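Room 5: Floor, Tables and Seating

Gallery page, Tosteston site. Last revised in April.

Room 5 covers 223 square meters on the ground floor and was refitted as open lab space over the winter. The notes on this page deal with the floor, the tables, the chairs and the routing of power. Lighting and ventilation have their own pages.

The floor is the original slab. It was ground in 3 passes, filled at the old anchor points, densified and polished. No coating was applied. A coating had been priced, but the previous room had one and it lifted under casters within a year. The joints were filled flush with a semi-rigid filler and ground again after curing. Anything on wheels can be moved from one end to the other without crossing a threshold strip.

Tables came from Uketti in two patterns. The first has straight white legs and a light wooden top, and is used for standing work. The second has tapered legs and the same top finish, and is used for parts, chargers and whatever is waiting for a place. Both patterns ship flat. Assembly took two people nearly 6 hours for the full order, including leveling. The leveling feet have a short thread, so at the low corner by the drain we added steel shims under two of them.

Chairs are the Evetti model with gray upholstery and a light wooden frame. They were chosen for the lounge end and have drifted to the tables, where they sit slightly low. The felt pads supplied with them wear out quickly on polished concrete. We replaced them with a harder pad, nailed on.
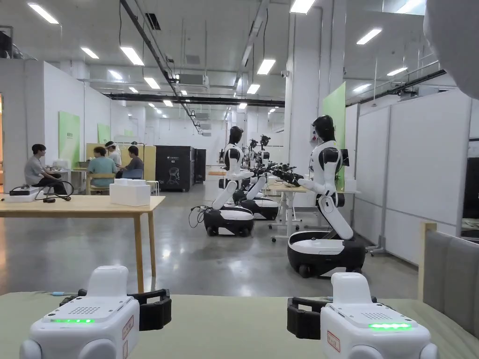 Polished gray concrete, light wooden work tables in a row, and a gray upholstered chair at the right. The pale green tabletop is in the foreground.

A reader at the Sirko site wrote in to ask whether the polished slab gets slippery, and added that theirs was finished to a higher gloss and had to be taken back a grade near the entrance. They also wanted to know which cleaner we use, having had trouble with a film that built up in the wheel tracks.

We stopped one grade short of high gloss and have had no complaints so far. The cleaner is a neutral one at the weakest dilution on the label, applied with an auto scrubber – never a string mop, which leaves the film they describe. Entrance mats are 3 meters long, enough for several steps on each foot.

Power is fed from the walls and from ceiling drops. The drops serve the row of work tables. Tables standing away from the row are fed by power strips placed on the top, with spare cable coiled next to them. The drawings called for strips screwed to the underside. That was tried on one table and undone, as the switches could not be reached without kneeling. A tray that clips to the rear edge is on order from Uketti.

Cables on the floor remain the weak point. Low-profile covers were tested and make a bump that small casters catch on. For now, runs are kept on the table side and lifted at the end of the day before the scrubber goes out.

Tabletops are wiped with a damp cloth and dried. Solvents go on the pale green top only, and the wooden ones get a fresh coat of hardwax oil once a year. Rings from cups sand out with a fine pad along the grain.

Seating and table dimensions are on the Room 5 data sheet. The next revision of this page will cover the edge trays and the repair to the joint nearest the loading door.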